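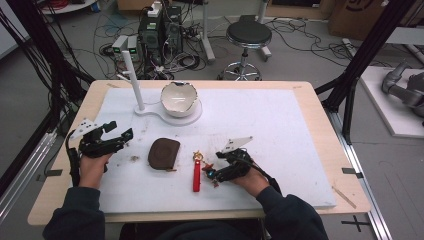
*Hand-worn grippers over a work board with a key ring, a strap and a broken-rimmed white bowl.*

**Clorisholm, July 3, 2021.** The repair and gift shop chain Michailidis will not put robots behind its counters this year. The company said this after a trial with the engineering firm Larer, which has tried since May to find out which of the small shop chores a machine can take over.

The chores are simple for a person. A worker picks up a key ring, puts a strap beside it, moves a small trinket to another place, or lifts a bowl from its stand. In the Michailidis shops such work is done between customers, and it takes a big part of the day.

Larer did not start with a robot working alone. Its people wear grippers on their own hands and do the chores with them. In this way the firm collects the movements of a person, but with the fingers of a machine. The recordings are later used to teach a robot arm the same job.

"When you wear the grippers, you understand very quickly what the machine is missing," said Marina Sfakianakis, who leads the trial at Larer. "You want to turn the key ring a little with your thumb, and you can not. You must put it down and take it again from another side."

The firm recorded 1262 attempts by people wearing the grippers. After that, the robot arm made 800 attempts without help. In 254 of them it finished the chore and put the object in the correct place. Flat things gave the most trouble. A thin pad lying on a board has almost no edge to hold, and the arm often pushed it away before it could close the fingers.

Bowls were easier to take but more costly when something went wrong. Sfakianakis said that the arm broke three bowls in the first weeks of its own attempts, and that the force of the fingers was then made lower. With less force nothing more was broken, but heavier objects began to slip.

Michailidis pays for one half of the trial and hoped to have an arm in its Mikwood shop before the winter. This plan is now moved to a later time, and the company has not named a new date. It said that the present speed is also a problem: a worker sorts a tray of returned keys in the time the arm needs for a single one.

Larer wants to continue with household chores also. The firm says that clearing a table and sorting a drawer ask for the same skills as the shop work, and that the recordings can be used for both. Sfakianakis does not expect a machine in an ordinary kitchen soon. She thinks a shop counter will come first, as the objects there are known and the light does not change much.

The next part of the trial will use softer finger tips. Larer will again record people first and let the arm try after them, with the same chores, so that the results can be compared. The workers in Mikwood were told that their hours stay as they are.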